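Sewing Room News: What We Learned About Towels

Our swap shelf in Alwood has been open since January, and the thing people bring most is towels. They also ask about towels more than anything else, so I promised to write something on how to keep them good for longer.
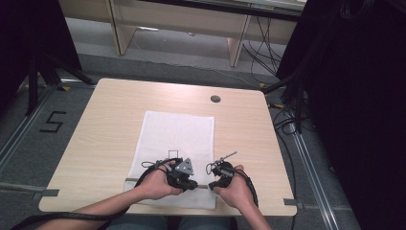 When I moved to this country I washed my towels the way my mother did, very hot and with a lot of powder. After one winter they were hard like cardboard. I believed the towels were bad quality. In fact I was using too much detergent, and the water in our part of town is hard, so the soap stayed in the cotton. Now I use half of what the package says and I run one more rinse. After a few washes they became soft again.

Fabric softener is the second problem. It feels nice in the hand, but it covers the loops and then the towel does not drink the water well. If you have such towels, put a cup of white vinegar in the rinse part of the machine, without softener, and repeat it 2 times. Please do not mix vinegar with bleach, never, the fumes are dangerous.

Several readers asked about weight. Towels are sold by grams per square meter. The ones at Politis, the shop on the corner by the bus station, go from 400 for the gym type up to 800 for the very thick ones. I bought the thick ones once and I regret it a little – they are beautiful, but in a small apartment without a dryer they need two days to dry, and then they smell. For daily use I would take something in the middle. Look also at the edge. A double row of stitching along the long sides will survive much more washing than a single one.

A pulled loop is not a disaster. Do not pull it, cut it with small scissors close to the fabric. The other loops are held by the weave and they will stay. A torn hem is also easy: fold it over once more, pin it, and sew straight with a normal cotton thread. We have a machine for this at the shelf, the old Renia, and the needle for thick fabric is in the tin box next to it. Please put the needle back when you finish.

When a towel is really too thin for the bathroom, it still has some years in it. I cut mine in four and hem the pieces for the kitchen. The animal shelter on Imier Street takes old towels too, also with stains, but they must be washed and without buttons or hanging tapes. Since we opened, 662 pieces went from our shelf to new homes or to the shelter, and we received 1,161, so you understand that we are quite full now. Please bring only bath and hand towels until 28th February, no bed sheets and no pillows.

Next time I will write about wool blankets and moths. If you have a good method against moths that does not smell of mothballs, leave a note in the box by the door.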